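FROM THE KITCHEN TABLE

Soup Season Isn't Over Yet (and Other News from the Wei Street Supper Exchange)

Hello again, dear neighbors, and thank you for opening this one, especially if you are reading it standing up with a spoon in the other hand, as I know a good many of you do. It's May, the lilacs by the library steps have gone the color of old dishwater, and I had fully planned to write to you about salads. I had a salad newsletter half finished. Then it rained for most of two weeks, the sign-up sheet filled with requests for barley soup, and I put the salads away for another month. They'll keep, which is more than I can say for the lettuce I bought to test them with.

For those who joined us over the winter (welcome, we're so glad to have you!), the Supper Exchange is a simple thing that sounds complicated when I try to explain it at parties. You cook a big batch of something you already know how to make. You bring it to the hall on Wei Street in containers with lids that fit. You go home with the same number of containers of other people's cooking. No money changes hands, and you don't have to be a good cook. You have to be a cook who labels things, and I'll come back to labels in a minute, because I have feelings on the subject.

We passed a nice mark this spring. When I added up the sheets from the whole season I got 662 containers swapped, and then I added them up again because I didn't believe it, and got 662 a second time. The first winter we tried this, the total was 187, and I remember being proud as anything of that, and telling everyone at the post office whether they had asked or not. Thank you to each household that hauled a cooler up those front steps in the ice. The steps, by the way, are finally getting a second handrail. The building people have promised it before the fall, and I have written it down in ink.

Now, the question I get more than any other one is what freezes well, and I thought I would use the rest of this letter to answer it properly instead of shouting it across the hall while somebody's chili drips on my shoes.

Bean soups freeze beautifully. So do lentils, split peas, tomato sauces of every kind, and most braised meats as long as they have enough liquid to cover them. Barley is fine but it drinks, so if you're sending a barley soup out into the world, make it thinner than you would like it and trust that it will sort itself out. Rice in soup is another matter. I used to put it in and be cheerful about it, and then I'd thaw a container in February and find a kind of pudding with carrots. Cook your rice the night you eat it. Same for noodles, and I say this as someone who loves a noodle more than is sensible.

Potatoes are where we start to have disagreements. There's a strong feeling among some of our members that a potato should never see the inside of a freezer, and I respect it, though I don't share it. A waxy potato cut small comes through well enough in a stew. A big floury chunk turns grainy, and a mashed potato with plenty of butter in it is perfectly happy. If you've been mashing with skim milk and wondering why it weeps when you thaw it, there's your answer, and I give you permission to use the butter.

Cream soups I would leave until the day of eating. Freeze the base without the dairy, write ADD CREAM on the lid in big letters, and let the person who takes it home have the pleasure of finishing it. I did this with a leek soup last fall and got the loveliest note back, along with my container, washed, with the right lid. That is how you win my heart, if anybody is wondering.

Which brings me to labels. I promised myself I would be brief. Please write what it is, the month you made it, and anything in it that could make a person ill: nuts, shellfish, milk, eggs, wheat, sesame, soy. Masking tape and a marker work fine. Please don't write "Mom's special" and leave it at that. I took home a Mom's Special in March and had a very interesting evening guessing (it was turnip, and I liked it, but I'd have liked to know).

A word about cooling, too, for our newer cooks. A big pot of soup holds its heat for hours, and it isn't safe to leave it sitting out on the stove overnight, however many of our grandmothers did it. Ladle it into shallow containers so it cools faster, give the containers some air between them in the refrigerator, and move them to the freezer once they're cold through. If your freezer is small, like mine, freeze soup flat in bags on a cookie sheet and then file the bags upright like records. I can fit a whole month of lunches next to the ice cream that way, and still have room for the ice cream, so you see I have my priorities straight.

Some of you have asked for a starter recipe, something forgiving to bring to a first swap. I would send you to the bean and cabbage pot from our Pruvitz potluck. It costs very little, it makes enough to fill 4 quart containers with a cook's bowl left over, and it has never once embarrassed me. Soak a pound of white beans overnight, drain them, cover them with fresh water and boil them hard for ten minutes, then simmer with a bay leaf until they're soft all the way through. In another pot, go slowly with two onions, two carrots and a good pour of oil until everything smells sweet, add garlic and a spoonful of paprika, then half a cabbage sliced thin. Let that slump down. Put it in with the beans, add a can of tomatoes, and salt it only now. Give it another half hour and a splash of vinegar at the end. People who tell me they hate cabbage have asked me for this recipe, and I have tried hard not to look smug while writing it out.

Swap night is also becoming more of a visit than an errand, which makes me very happy. We've had children doing homework at the back table, and a long argument about dill that I believe is still going on in the parking lot. If you can stay and sit for a while, do stay. Bring a bowl from home if you would like to taste before you trade, since the hall's own supply runs short by the time the last coolers come in.

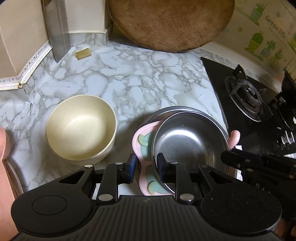
Bowls and dishes on the counter.

On the subject of dishes, the shelf by the hall sink has filled up again with things left behind. I've got two casserole lids, a ladle with a bent handle, and a very handsome blue pot holder with no partner. Come and claim them by the end of the month, please, or they go in the rummage box, and I may be first in line for the pot holder.

A bit of news from farther off. Our friends at the Dronevden exchange, who started up after a carload of them came to visit us last year, are planning a summer version built on jars: pickles, jams, relishes, salad dressings, that sort of thing. They've asked whether we would like to do a joint table in their park shelter. I said yes before I had finished reading the message, so I hope you all feel the same way. If you have a good dependable pickle, refrigerator or otherwise, start thinking about how many jars you could spare. For anything meant to sit on a shelf, we'll need it made from a tested canning recipe, and please bring the recipe with you so we can keep a copy on the table. Refrigerator pickles should travel in a cooler with ice.

The Jokik bakery has once again offered us its day-old rolls for the swap table. They go fast, so if you have your heart set on the seeded ones, come at six when the doors open. By half past it is all plain, and by seven it is crumbs and regret.

And finally, the freezer. The big chest freezer in the hall basement, the one we use for extra meals for families with new babies or someone home from the hospital, has been making a noise since Easter. The repair man was kind and did not use the word "dying," but he had a look. We've set ourselves a goal of $3000, enough for a good replacement, the delivery, and hauling the old one up those stairs. There's a coffee can at the welcome table and you can also leave an envelope at the hall office, marked FREEZER. Small amounts add up. Please don't feel you need to give anything at all in order to keep swapping.

If you know of a household that could use a few suppers from the freezer while we still have it humming, leave a note in the box by the coat hooks with a street address and anything they can't eat. We don't ask for reasons, and whoever is driving that week will leave the bag on the porch and ring the bell.

Next month, salads, weather permitting. I have a cucumber one with yogurt and a great deal of dill, and I expect to hear about it in the parking lot.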